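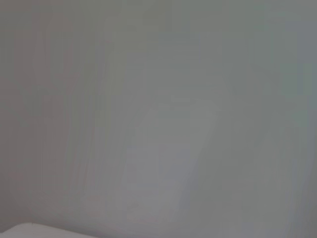
Re: [drinell-kitchens] Gray panels, pale patches, and what to wipe them with

From: Gudrun Bakke
To: drinell-kitchens
Date: Mar 17, 2023

Ebbe, and anybody else still reading a thread with "gray" in the subject line,

I've trimmed your message a little but left the part where you threaten the fridge panel, which I enjoyed.

Ebbe Dahlgren wrote:
> We've had the Bredora fronts for two years now, finish 3010,
> the satin gray. I liked it in the store. I liked it for the
> first month. Now every time the sun comes in sideways I see
> something new on it. Pale areas, darker areas, long faint
> stripes running up and down where I know perfectly well I
> wiped. The fridge panel is the worst and I have told it so.
>
> I've tried dish soap, vinegar, the Praltora spray from under
> the sink, and plain water with a lot of anger. It looks great
> for ten minutes. Then it dries and the stripes come back,
> sometimes in a different place, which I take personally.
>
> Three questions. Is this the finish wearing off? Is there a
> cloth that doesn't leave lint? And would it be crazy to just
> paint the thing? My brother-in-law says he'd spray all of it
> for 146 dollars plus lunch, and I've seen his shed.
>
> Ebbe

I'll take these in the order I feel like.

Is it wearing off?

Probably not, but you won't find out by standing in front of it at five in the afternoon with the sun coming in. Any satin gray will show you a pale patch in the middle and darker strips down the sides if you look long enough. The gray at the top of this message does it too: cool, a bit greenish, a paler area toward the middle and faint streaks up and down the left. I couldn't tell you whether that pale area is shine or something lighter, and I've looked at a lot of gray.

So test it. Move your head. A reflection moves with you and a worn spot stays put. Then hold a piece of cardboard between the panel and the window. If the pale area goes away, it was the window, and you can apologize to the fridge. If it's still there, put a strip of painter's tape along the edge of it, go live your life, and look again the next morning before the lights are on.

While you're at it, check the bulbs. We swapped ours for 4000 K ones last August, the same evening I decided the pantry door had turned green. I scrubbed that door for two days. It had been a green sort of gray all along, and the old yellow bulbs had been covering for it. My husband mentioned this possibility on the first day and has mentioned that he mentioned it many times since.

Cleaning

The stripes that come back after drying are leftovers. You have two years of soap, vinegar, Praltora and anger on there, each one laid over the last, and whatever you use next just pushes the pile around and dries in the direction of your arm. Up and down strokes, up and down stripes. I don't have anything against Praltora. I use it on the stove. I just don't think it belongs on a satin front every night, and I say that as a person who did exactly that until the dishwasher panel started to feel like the handle on a bus.

What I did:

1. Dusted it dry first. Skip this and you are making a very thin mud.

2. One small drop of dish soap in a big bowl of warm water. One drop. If you can see suds you have overdone it and should pour out half and top it up.

3. Wrung the cloth out until it had nothing left to say, then wiped one panel top to bottom. Just one. The temptation is to do the whole run and come back for it, and by then the first one has dried all by itself in whatever pattern it likes.

4. Second cloth, clean water, same panel. Rinse the cloth more than seems reasonable.

5. Third cloth, dry, right away. Go across this time, then down, with hardly any pressure. The edges and the bottom lip hold water and will let it run later, when you've left the room feeling good about yourself.

6. Repeated steps 2 through 5 the next day. The first round loosens things and looks worse. I nearly quit there.

It took me three rounds on the panel by the stove and one everywhere else. If your tap water is hard, use distilled for the last rinse. I resisted buying water for a cupboard door for a long time and then it worked, so I've stopped bringing it up.

No scrubby sponges, no powder, no melamine eraser. The eraser will take the mark off and a little of the satin with it, and you'll have a shiny spot that really does stay put when you move your head. Ask me how the side of our tall cabinet looks from the hallway. Or don't.

Cloths

Everyone on this list has a religion about cloths and I'd like to stay friends with all of you. Mine are old flat-weave dish towels, the kind too thin to dry dishes with. Microfiber is fine if it has never been through the wash with a bath towel. Once it has, it's a bath towel delivery system. No fabric softener on any of it, either, or you're back to putting a film on the door with the very thing you bought to take the film off.

Paper towels leave lint on mine. They may not on yours. I've stopped predicting.

Painting it

Now, the brother-in-law. 146 dollars plus lunch is a very good price for a shed.

It isn't crazy to paint those fronts, but please do one thing first. Take a drawer front off, a low one nobody looks at, and do the whole job on that: wash, scuff, primer, two coats, and the full wait for it to harden. Put it back and use it for a month. Let people kick it. If it chips at the corner, you've lost a drawer front. If you spray the entire kitchen in one weekend and it chips, you've lost a brother-in-law.

And think hard about going gray again. I painted our laundry room cabinets in Geum 287, a gray I picked off a card the size of a cracker. On the card it was silver. On the wall cabinets it is lilac in the morning and slate after lunch, and somewhere in between there's a good half hour when it's the color I paid for. I'm fond of it now, in the way you get fond of a cat that bites. But if you're painting to stop seeing patches, another satin gray will give you a fresh set. Something flatter would hide more of the light and hold on to more of the fingerprints. Pick your enemy.

Get a sample pot, paint a big board, bigger than you want to carry, and lean it up against the fridge for a few days. Stand it upright. I laid mine on the dryer and looked down at it, and it told me nothing about how it would look on a door.

Other bits

To whoever asked last week about car wax on fronts: I tried it on the inside of one door. Lovely for a while, then it grabbed every bit of flour in the house. Getting it off was a whole afternoon, and there's still a cloudy bit near the hinge.

I also have most of a jug of distilled water and a bag of those thin dish towels, more than one household can need. Happy to hand some over if you're coming out this way, Ebbe. Bring the drawer front if you've got it off by then. I'd like to see it by my window before you put anything on it.

Would you also write back after the cardboard test? I've got a small bet going at home on whether it's the window, and I'm on the side of the window.

Gudrun

--
drinell-kitchens mailing list
To leave the list, send a message with "unsubscribe" in the subject line.
Please trim your quotes.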